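Ticket: Right handheld gripper records jaw as closed when open
Project: Trelmont garment folding
Site: Vondale lab
Opened: August 26, 2026
Priority: 2
Status: Open, workaround in place

Problem

The right unit of pair 4 reports its jaw as closed while the fingers are apart. It starts partway into a folding session and stays that way until the unit is restarted. No warning comes up in the recorder and the session saves as normal. We only caught it on playback, when the jaw value sat at zero through a whole sleeve fold.

The left unit of the same pair is fine. Indicator lights tell you nothing, they stay green on a bad session too.

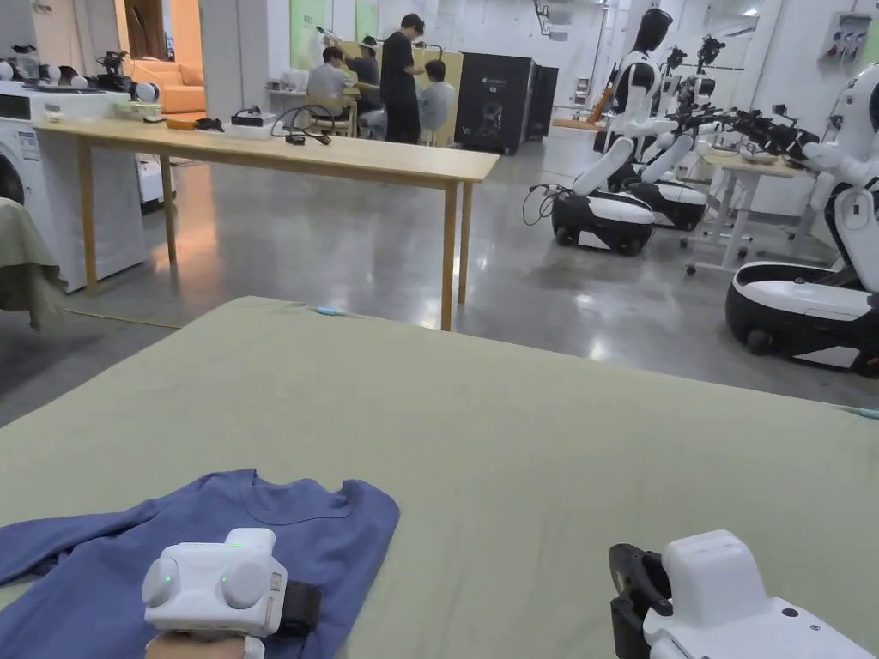
Pair 4 at the folding table, blue long-sleeved shirt laid out flat.

Steps tried

1. Restarted both units and paired them again. Cleared the fault, came back in the next session.

2. Swapped the charging cables. No change.

3. Ran jaw calibration with nothing between the fingers. Passed. Ran it again with a folded cuff between the fingers. Failed, with the closed position stored too wide.

4. Rolled the firmware back to the Kiltania build we used in October. Fault still there, so moved forward again.

5. Checked the finger bolts with a hex key. One at the root of the right finger took a quarter turn. Tightened it and repeated step 3 with the same result.

6. Moved the right unit to the recorder for pair 9. The fault followed the unit.

Log from the bad session shows the jaw encoder dropping out for 1,000 ms, then returning with a new zero. After that every reading is offset. The Verhoeven recorder accepts the new zero without a flag, and that needs its own ticket.

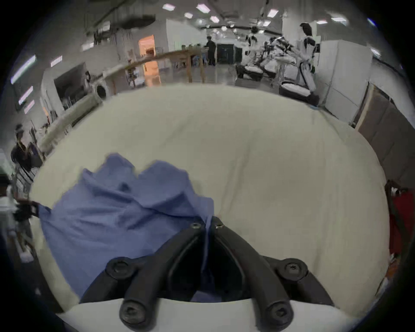
R. Trelmont-Vondale, hardware support

Update

Thin fabric makes this hard to spot by eye. With one fold of cloth between the fingers the tips are nearly together anyway, and a closed reading looks believable. Check the jaw plot against the wrist video before accepting any session from this pair.

Workaround: open and close the jaw fully at the start and end of each session. If the two closed values differ, discard the session and restart the unit.

Replacement encoder board requested. Sessions already saved from the right unit are on hold and should not go to training. Leave this ticket open until the new board has passed step 3 with cloth in the jaw.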